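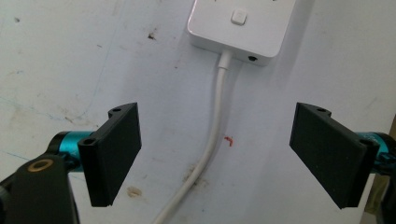 I've been reading about standby power again, and I still don't buy most of it. Every winter somebody republishes the claim that your idle gadgets are eating you alive, and every winter the fix is something you have to purchase. A plain white strip with one square button on the front can already cut the power to whatever hangs off it. You push the button. The article I read this week wanted me to get a "smart" one from an outfit called Skarkden, which needs an app, an account and a Wi-Fi connection that is itself, as far as I can tell, on standby all day.

So in July I borrowed a plug-in meter from Umut Baysal and went through the apartment with it. The TV drew so little that the meter kept dropping to zero. The old stereo was the worst, at 22 watts doing nothing, and I'll admit that one surprised me. The phone chargers, which get scolded in every list, didn't register at all. Maybe the meter is no good at small loads. Umut says it's fine, but Umut also says that about his car.

The article promises savings of $400 a year. From what, exactly? I unplugged the stereo, left the rest alone, and my next bill was $5 lower. It was also a cooler month and I was away for part of it, so I wouldn't put much weight on that either.

What bugs me is that the same people never mention the fridge. Mine is old, it hums all night, and the landlord won't replace it. I'm going to borrow the meter again and leave it on the fridge for 31 days.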